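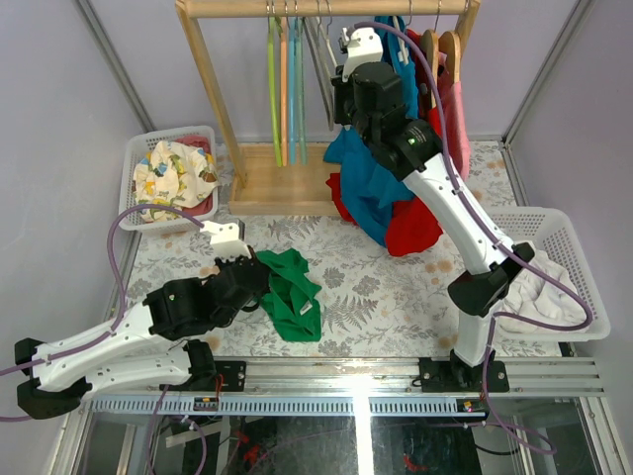

March 2025, notebook. Visit to Wollthorpe, open day, laundry cell.

Went to see the two-arm clothes setup Skjelbred has been talking up. Drove 28 miles for it, so I stayed for the whole session and wrote most of this in the parking lot.

What they claim: 3,896 recorded runs, of which 700 are garments onto hangers and the rest is baskets and folding. Asked how many of those were thrown out before training. Was told "a few." Wrote that down with a question mark and it still has one.

Things to note for our own cell:

– Both arms are mounted on the one aluminum rail at the front. Reach to the rack looks fine. Reach into the big basket on the right I'm less sure of, with the elbow sitting right by it.
– Cables run outside the arms in big loose loops. I would not sign off on that here. One loop hangs across the basket.
– Patterned floor, gray leaves and flowers. Harder for the vision than our plain mat, credit where due. We should try one.
– The clothes on the rack are bunched at one end and the blue one reaches the floor. Does the policy cope with that, or does a person tidy up between runs? Asked twice. Got the Toka gripper talk both times.

The handout says 200 garments an hour "projected." Projected from what? No cycle time anywhere on it. I had my own watch going but lost track when the questions started, so no number from me either.

Cimport had a table by the door with the controller. Nice enough box, no price.

My view – better than the August video, still a long way from something I'd leave running over lunch. Want to see it start from a full basket with the lid of the laptop closed.

To do: ask for the raw log, failures included. Check our own cable routing before I complain about theirs.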